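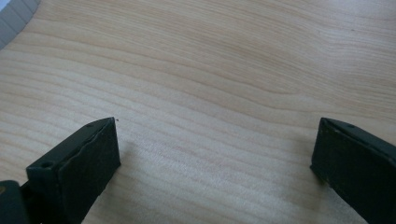
The two fingers over the tabletop, nothing between them.

I went to the Drasorico open afternoon in June expecting to be sold something, and I was, a little. The lab sits at the back of the Clestham campus, and the tour was led by Archana Awasthi, who talks fast and doesn't like being interrupted. I interrupted anyway.

Their claim goes like this. You don't need a robot to teach a robot. A person holds the gripper by hand, with a camera on it, and does the chore. The recordings train a policy, and the policy then runs on an arm. They call the method Flovia. The poster said it was trained on 1149 recordings, 700 of them made on one kind of table.

That second number bothered me. The fingers are dark, the wood is pale with a strong wavy grain, and the two stand apart very clearly. I asked what happens on a dark counter. Vikas Sisodia, who ran the trials, said they had done 18 on a black surface and "it was worse." How much worse? He'd have to look it up. I would have thought that was the number to put on the poster.

The main result was 154 trials of picking up a cup and setting it on a saucer. The bar on the chart was tall. There was no bar for a plain scripted motion beside it, so I can't tell you if the learning bought them anything. Awasthi said a scripted baseline "isn't interesting." It would be to me.

I also wanted to know about wear. One of the fingers has a ridge that looks chipped, and a few faint scuffs, and the other looks a little worn along its front edge. Does the policy care if the fingers on the arm are fresher than the ones in the recordings? She said they hadn't tested it. I liked her for saying so without fuss.

We got to watch three live runs. Two went fine. On the third the cup landed half off the saucer and it was scored a success, which started a short argument among the visitors. Coffee was good. Parking was not.

Comments

Harish Agarwal: I was on the later tour and they scored a run like that as a fail. So who decides?

Babita Pal: Bit harsh. Recording by hand is a lot cheaper than tying up an arm all day.

Harish Agarwal: Cheaper, sure. I'd still like to see the black counter numbers.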